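집에서 책을 보관하고 손질하는 방법: 습도, 라벨, 보수, 목록

가정 서가의 책이 500권을 넘으면 보관 방식에 따라 상태 차이가 눈에 띄게 벌어진다. 이 글은 일반 단행본과 문고본, 소량의 양장본을 기준으로 한다. 고서, 한적, 가죽 장정본은 다루지 않는다. 해당 자료는 보존 전문가에게 맡긴다.

1. 서가의 위치와 간격

서가는 외벽에 붙이지 않는다. 외벽은 겨울에 표면 온도가 내려가 책등 반대편에 결로가 생기기 쉽다. 구조상 외벽밖에 쓸 수 없으면 벽과 서가 뒤판 사이를 5cm 이상 띄운다. 뒤판이 없는 서가는 책의 안쪽 끝과 벽 사이를 기준으로 잰다.

맨 아래 칸은 바닥에서 10cm 이상 올린다. 물걸레질을 자주 하는 방이면 15cm로 한다. 창가에서는 직사광선이 닿는 시각을 오전과 오후에 한 번씩 확인한다. 분홍, 주황 계열의 책등은 다른 색보다 먼저 바랜다. 빛이 닿는 칸에는 책 대신 문구함이나 잡지 상자를 둔다.

칸을 가득 채우지 않는다. 한 칸의 끝에 손가락 두 개가 들어갈 여유를 남긴다. 책을 꺼낼 때 책등 윗부분(헤드캡)을 당기지 말고 양옆 책을 살짝 밀어 넣은 뒤 가운데를 잡는다. 헤드캡 파손은 가정 서가에서 가장 흔한 손상이다.

2. 습도 관리

권장 상대습도는 45~55%이다. 60%를 넘는 상태가 며칠 이어지면 곰팡이 위험 구간으로 본다. 35% 아래에서는 접착제가 굳은 무선철 책의 책등이 갈라질 수 있다.

습도계는 방 한가운데가 아니라 서가 안, 책 뒤쪽 빈 공간에 둔다. 두 지점의 값은 5% 이상 차이 나는 경우가 많다. 새 습도계는 소금 포화 용액으로 점검한다.

병뚜껑에 식염을 절반 담고 물을 몇 방울 떨어뜨려 젖은 모래 정도로 만든다.
습도계와 함께 밀폐 용기에 넣고 8시간 이상 둔다.
상온에서 75%가 나와야 한다. 차이는 라벨에 적어 습도계 뒷면에 붙인다.

제습제는 염화칼슘형과 실리카겔형이 있다. 염화칼슘형은 물이 고이므로 책과 같은 칸에 두지 않는다. 넘어지면 책이 복구 불가능한 상태가 된다. 실리카겔은 밀폐 상자 보관에만 의미가 있고, 열린 서가에서는 효과가 없다고 보는 편이 맞다. 7월에는 제습기를 50%에 맞추고 문을 닫은 상태로 돌린다.
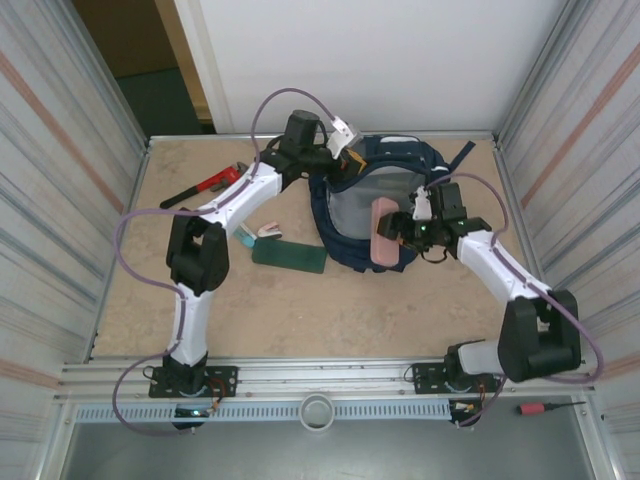 밀폐 상자에 넣을 책은 먼저 이틀 정도 건조한 방에 세워 둔다. 습기를 머금은 채로 밀폐하면 상자 안의 습도가 떨어지지 않는다. 상자마다 습도 표시 카드를 한 장 넣고, 색이 변한 카드는 실리카겔과 함께 교체한다.

3. 먼지 제거

도구는 부드러운 염소털 붓과 마른 극세사 천이면 충분하다. 물티슈, 알코올, 가구용 광택제는 쓰지 않는다.

순서는 다음과 같다. 책을 닫은 채로 단단히 쥔다. 책머리를 책등에서 앞마구리 방향으로 쓸어낸다. 반대로 쓸면 먼지가 책등 안쪽으로 들어간다. 앞마구리와 책발을 같은 방식으로 처리한다. 표지는 마지막에 닦는다. 코팅지 표지는 마른 천으로, 무코팅 종이 표지는 붓으로만 한다.

진공청소기를 쓸 때는 흡입구에 스타킹을 한 겹 씌우고 가장 약한 단계로 둔다. 떨어지는 종이 조각이 있는 책에는 쓰지 않는다.

4. 라벨과 청구기호

도서관식 분류를 그대로 따를 필요는 없다. 한국십진분류표의 세 자리까지만 써도 3000권 규모까지는 무리 없이 찾을 수 있다. 요리와 가정 분야처럼 한 번호에 책이 몰리면 저자 성의 첫 글자를 덧붙인다.

라벨은 책등 아래 끝에서 2cm 높이에 맞춘다. 두꺼운 종이로 ㄱ자 틀을 만들어 책등에 대면 높이가 일정해진다. 접착제는 중성(무산)으로 표기된 제품을 고른다. 일반 사무용 라벨은 몇 년 뒤 접착제가 배어 나와 책등에 갈색 자국을 남긴다.

양장본과 절판본에는 라벨을 직접 붙이지 않는다. 중성지를 폭 3cm로 잘라 책갈피처럼 끼우고, 책머리 위로 나온 부분에 연필로 번호를 적는다. 볼펜과 젤펜은 습기에 번지므로 제외한다.

라벨을 떼야 할 경우 헤어드라이어를 약풍으로 20cm 떨어뜨려 쐰다. 모서리가 들리면 얇은 주걱을 눕혀 밀어 넣는다. 한 번에 떨어지지 않으면 식힌 뒤 반복한다. 계속 가열하면 표지 코팅이 들뜬다.

5. 간단한 보수

찢어진 본문은 투명 테이프로 붙이지 않는다. 얇은 한지와 밀풀을 쓴다.

밀가루 전분 1, 물 5의 비율로 섞어 약불에서 저으며 끓인다. 반투명해지면 불을 끄고 식힌 뒤 체에 한 번 거른다. 한지는 자르지 말고 물을 묻힌 붓으로 선을 그은 다음 손으로 뜯는다. 가장자리의 섬유가 살아 있어야 이음매가 매끈하다. 찢어진 면을 맞추고 풀을 얇게 바른 한지를 얹는다. 위아래에 유산지와 흡수지를 대고 무거운 책으로 누른다. 30분 뒤 흡수지를 교체하고 다시 하룻밤 누른다.

풀은 냉장고에서 4일까지 보관한다. 시큼한 냄새가 나면 버린다.

낱장이 빠진 무선철 책에는 PVA 중성 접착제를 쓴다. 낱장의 안쪽 모서리에 1mm 폭으로만 바르고 책등 쪽으로 밀어 넣는다. 많이 바르면 앞뒤 장이 함께 붙는다. 여러 장이 연달아 빠진 책은 이 방법으로 고치지 말고 제본소에 다시 맡긴다.
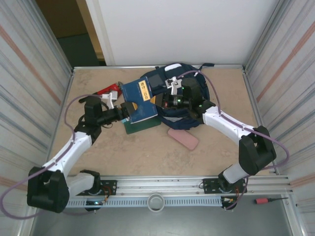

보수 내역은 책 뒷면지에 쓰지 말고 목록에 남긴다. 사용한 접착제의 종류와 작업한 달 정도면 된다. 나중에 같은 부위가 다시 벌어졌을 때 어떤 재료를 제거해야 하는지 바로 알 수 있다.

6. 곰팡이가 핀 책

발견 즉시 다른 책과 격리한다. 비닐봉지에 넣어 옮기되 봉지 안에 계속 두지 않는다. 마스크와 장갑을 착용한다.

젖은 상태의 곰팡이는 붓으로 털지 않는다. 번지면서 종이 섬유 사이로 들어간다. 통풍이 되는 곳에서 책을 부채꼴로 펼쳐 세우고 선풍기를 벽 쪽으로 틀어 간접풍으로 말린다. 손으로 만졌을 때 가루처럼 날리는 상태가 되면 실외에서 붓으로 제거한다. 얼룩 자체는 지워지지 않는다. 표백제 사용은 권하지 않는다.

원래 꽂혀 있던 칸은 비우고 선반을 소독용 에탄올로 닦은 뒤 하루 이상 말린다. 좌우 칸의 책도 같은 날 점검한다.

7. 목록 작성

스프레드시트 하나로 충분하다. 필요한 열은 번호, 서명, 저자, 분류, 위치, 상태, 비고의 일곱 가지다. 필자의 목록은 현재 686행이며, 열을 더 늘렸다가 쓰지 않아 다시 줄였다.

위치는 서가 기호와 칸 번호로 적는다. 예를 들어 B서가 위에서 셋째 칸은 B-3이다. 칸 안의 순서까지 적지 않는다. 책 한 권을 옮길 때마다 뒤의 값을 모두 고쳐야 한다.

상태는 세 단계로 나눈다. 가는 이상 없음, 나는 관찰 필요, 다는 보수 필요다. '나' 등급만 걸러서 계절마다 확인하면 전체를 점검하지 않아도 된다.

빌려준 책은 비고란에 빌려 간 사람과 달을 적고, 빈자리에는 두꺼운 종이로 만든 대출판을 꽂는다. 대출판의 높이는 책보다 2cm 높게 한다. 이 방식은 Jade Sugden의 정리법에서 가져왔고, 원래는 색지 네 가지로 분기를 구분하는 것인데 가정에서는 한 색으로 해도 지장이 없다.

8. 상자 보관과 운반

책 상자는 한 변이 40cm를 넘지 않는 것을 쓴다. 가득 채웠을 때 15kg 이하가 적당하다. 큰 책은 바닥에 눕히고 작은 책은 책등을 아래로 하지 않고 세운다. 앞마구리를 아래로 두면 본문 무게가 책등을 당겨 제본이 벌어진다.

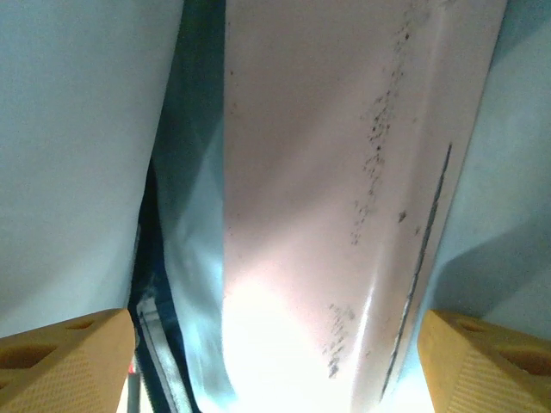
크고 연한 분홍색의 굽은 물체와 양쪽의 주황빛 노란색 집게 손가락.

빈틈은 구긴 중성지로 메운다. 신문지는 잉크가 묻어나므로 쓰지 않는다. 상자 옆면에 목록의 위치 값을 적고 윗면에는 적지 않는다. 쌓으면 보이지 않는다.

가방에 넣어 다니는 책은 등판 쪽에 세워 넣고, 물병과는 칸을 나눈다. 문고본은 지퍼백에 넣으면 모서리 마모가 줄어든다. 집에 돌아오면 지퍼백에서 바로 꺼낸다.

9. 재료 참고

중성지: Rosby의 낱장 포장, A4 크기
PVA 접착제: Keskinen 소용량 병, 개봉 후 1년 이내 사용
습도 표시 카드: Bredon 묶음 포장
한지: 얇은 것과 중간 두께를 한 장씩. 본문에는 얇은 것, 책등 안쪽에는 중간 두께
누름판: 합판 두 장과 클램프로 대신할 수 있음. 면은 사포로 고르게 간 뒤 유산지를 덧댄다

Hirniditz 제본용 주걱은 끝이 얇아 라벨 제거에도 쓸 수 있다. 사용 후에는 풀이 굳기 전에 미지근한 물로 씻고 눕혀서 말린다.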